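OK, gripper people, I finally spent a long weekend comparing controllers for our two-hand kitchen setup in sim, and I have opinions. Thread, because I can't keep it short. (1/)

Background for anyone new: I've been going back and forth between two controllers for the same pair of dark multi-finger hands. One is the Nirker stack, which is plain position control with a ton of smoothing. The other is Plodgate, which does impedance control and lets you set stiffness per finger. Same sim, same kitchen, same arms. Only the controller changes.

The task: get the eggplant off its plate in the sink and onto the big plate on the counter. Sounds dumb and easy. It's neither dumb nor easy, I promise! An eggplant is long, slick, fat on one end, and it really wants to roll.

I ran 134 episodes total before my laptop fan started making a noise I didn't like. The first 34 were me fixing my own config mistakes (wrong wrist offset, then the right wrist offset on the wrong wrist, sigh), so I'm throwing those out. That leaves 100 to talk about, split evenly.

Let's start with the approach, where the two of them look the most different. The sink is deep, so the hand has to come in over the side wall and then drop down with the fingers already curved. Nirker likes to come in flat. If you don't add a waypoint above the rim it'll happily drag its knuckles across the marble. 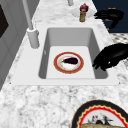
Lower hand coming in over the right wall of the basin, eggplant on the red-rimmed plate.

This is the pose I ended up using to compare everything, by the way. Fingers over the wall, pointing at the plate, short reach left to go. If a controller is shaky here, it's going to be worse once it touches something.

Plodgate at default stiffness: super calm on approach, then way too soft on contact. The fingers close, the eggplant shrugs, the fingers give up. I bumped finger stiffness from 2 to 8 and it was like a different hand. Lifts got boring, in the best way.

Nirker: crisp, fast, and it squeezes like it's mad at you. Great when the grasp is lined up. When it's off by a little, the fingertips pinch the fat end and the whole thing squirts toward the stem side. I laughed the first few times. By the end I was not laughing.

Pallavi Srivastava asked me yesterday why I don't just grab the plate and tip it. Fair question!! I tried it. The plate is small and round and sits right on the basin floor, so you need a fingertip under that rim, and neither controller got me there in a way I'd show anybody.

Camera stuff, quickly. I tested a fixed view from above the counter against a wrist view. The fixed one wins for planning because it sees the basin and both hands at once. The wrist one is nicer for the last little bit, except the fingers block half of what you care about. I'm keeping both and complaining about the bandwidth.

Somebody's going to ask about the second hand. It's up by the spice jar in these runs. I want it for a handoff test later, and Babar Mughal has a whole theory about bracing with it that I haven't had time to try.

Also yes, I know about Grewal. People keep telling me their tactile model is better on soft produce. It's on the list for later in February, after I get their installer to stop eating my Python environment.

Where I've landed for now: Plodgate with stiff fingers and a soft wrist for anything that rolls. Nirker for boxes, jars, stuff with flat sides where speed matters. If you've got a setting that makes Nirker gentler without making it slow, please send it to me, I'll try anything.

Configs are going up on the Sturanberg repo tonight once I clean out the comments where I yell at the wrist offset. Next up is the jar with the faceted red cap, and I'm already nervous about those little edges.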